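Support > Games Room & Tables > Ticket 393

Home | My Tickets | Community | Log out

Ball rolls off the white board on our wooden table (Tismont hall)

Hello all, Imogen Clegg here from the Tismont hall. We have a white board lying flat on our old wooden table for the ball sorting activity, with a long clear plastic tray on it for the balls to go into. Lovely setup, and everybody enjoys it, but a ball set down on the bare board won't stay put. It wanders off toward the far side every single time and then I'm on my knees under the radiator again. 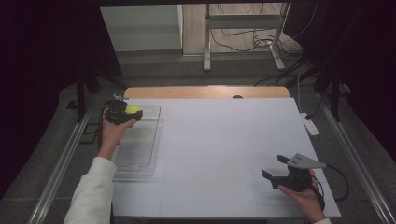

Kwame Akpalu wrote back that it sounded like the table and asked whether anyone had put a level on it with the board taken off, both lengthwise and across. He also wanted to know if the balls rolled inside the tray too, or only on the board.

Thank you, Kwame! I borrowed a level from Graham (he has 2 and couldn't find the good one, so this is with the other one) and you were right, the table drops toward the far side. Across the width it's fine. In the tray the balls drift to the far end and stop there, so I hadn't thought of that as the same problem, but of course it is.

Update, 4:30 p.m. Folded card under the two far legs. Better, but the card squashes down once people lean on the table, and by the end of the session we were back where we started.

Update, next morning. Dorothy Bunting suggested screw-in feet, and Rudd in Stondville had a set for 65 cents apiece, which I thought was very fair. Graham put them in before lunch. I turned the far pair out a little at a time and kept checking with the level, then laid the board back down and tried a ball in the middle. It stayed! I tried it near each corner as well, and in the tray, and it stayed there too.

I'll leave this open until August in case the feet work loose. If anyone knows whether a drop of glue on the threads is a bad idea, I'd be glad to hear it.

Status: Monitoring

3 comments | 2 shares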